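Filtance – wrist camera grasp planning, kitchen set

README for the March drop

Filtance is the grasp planner we run on the Bravo arm at Brerkisholm. It takes color images from the wrist camera and returns a ranked list of grasp poses, each with a score and a gripper width. This folder holds the planner, the replay tool and the episodes we use to check changes before they go on the arm.

Contents

planner/ – pose sampling, scoring, collision check
perception/ – segmentation and rim fitting
replay/ – runs the planner on stored episodes with no arm attached
episodes/ – 901 short recordings, wrist view only
splits/ – the train, check and hold lists

Of the 901 episodes, 110 are on the hold list. Do not tune on them. Another 21 have bad joint logs and are skipped by the replay tool unless you pass --all.

Polished metal is still the weak spot. The segmentation model tends to split a shiny pot into several pieces wherever the reflections change, so rim fitting works on edges first and only uses the mask to throw out edges that are far away. Side handles are searched for after the rim is found, in a band just under it. 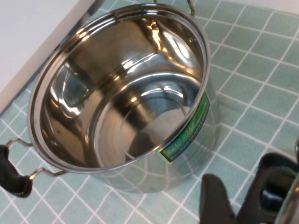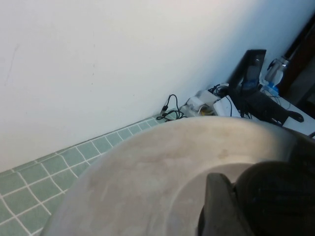

The self mask is built from the joint state and the arm model, then grown by a few pixels. It covers the fingers and any part of the arm that falls inside the view. If you change the camera mount you have to redo the hand-eye calibration, or the mask will drift and the planner will start proposing grasps on its own housing. The old mask file from Eseter does not fit the current mount.

Thin cables are labeled "avoid" in the annotations. Recall on that class is poor and the collision check should not depend on it. For now we set a floor margin in config/limits.yaml and leave it on.

Running a replay

Set FILTANCE_DATA to the episodes folder, then run replay/run.py with a split name. A full pass over the check list takes around 21 minutes on the lab desktop. Results go to out/ as one CSV per episode – the last column is the reason code if no grasp was returned.

Known problems

Rim fitting fails when less than half of the rim is in view.
Straight grout lines sometimes get through the edge filter at steep angles. Raising min_curvature helps but loses large pots.
The replay tool does not reload the config between episodes.

Questions about labels or splits go to Begoña Figueroa. Planner bugs go in the tracker, with the episode name and the commit.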